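# Questions we hear most often at Wudholm Garage & Pantry Storage

We've been fitting out garages, pantries and mudrooms in and near Prasthorpe for 20 years now, and people tend to ask us the same handful of things before they book (and a few more once we're standing in their garage). If yours isn't covered, please call. We like talking about shelves more than is probably healthy!

## What happens at the first visit?

Somebody from our shop comes out with a tape measure and a notepad, and we spend a good hour with you. We'll ask what you own, what you use every week and what you only drag out in December. Please don't tidy up beforehand – we learn much more from the room the way you live in it. There's no charge for the visit and you don't have to decide anything that day.

## Do I need to empty the room before you install?

For a pantry, yes please, shelves and floor both. For a garage, we just need clear walls and enough floor in front of them to set up a ladder, so most folks push everything to the middle or park it in the driveway for the day. If lifting is hard for you, tell us when you book and we'll send an extra pair of hands.

## How long does it all take?

A pantry is usually done in a day. A two-car garage with wall cabinets and overhead racks takes 2 days, and we sweep up at the end of each one. The wait before that depends on the season. Spring is our busy stretch, and if you call in April hoping for May, we'll do our best but we may have to disappoint you.

## What does a garage cost?

It varies a lot, as you'd expect, but our Paseron wall package starts at $2185 installed. That covers one full wall of cabinets, a rail for long-handled tools and a workbench 144 inches long (you can have it shorter for the same price, and people with water heaters often do). Drawers, locks and overhead racks are extra and we list each one separately on the quote.

## What's the difference between Paseron and Ahn?

Paseron is our garage line. The cabinets hang from a steel rail so they stay up off the floor, and you can slide them along later if you buy a second freezer. Ahn is the indoor line for pantries and mudrooms, with adjustable shelves, softer colors and doors that close quietly. You can mix the two if your mudroom opens onto the garage, and we've done that for quite a few families.

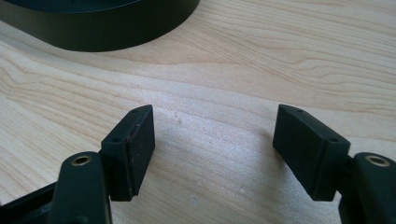 ## Can I move the shelves myself later on?

Please do! Every Ahn shelf sits on four pins, so you lift it off, move the pins and set it back down. Paseron cabinets are heavier and you'll want a second person, plus the hex key we leave taped inside the first door. If you've lost the key, stop by the Prasthorpe shop and we'll give you another.

## How do I clean everything?

A soft cloth with warm water and a drop of dish soap takes care of nearly all of it. Wipe with clean water afterward and dry it off. Skip the scouring pads and anything with bleach in it, especially on the door fronts.

## Will you take away my old shelving?

We will, for a small fee that we put on the quote up front. We can't take paint, batteries or propane tanks, so set those aside for your county drop-off.

## What if something goes wrong after you leave?

Call the shop between 8 a.m. and 4 p.m. and tell us what the trouble is. A sagging door or a sticky drawer is generally a five-minute adjustment, and we can often talk you through it over the phone. If we can't, we'll come out, and there's no bill for adjustments in the first year.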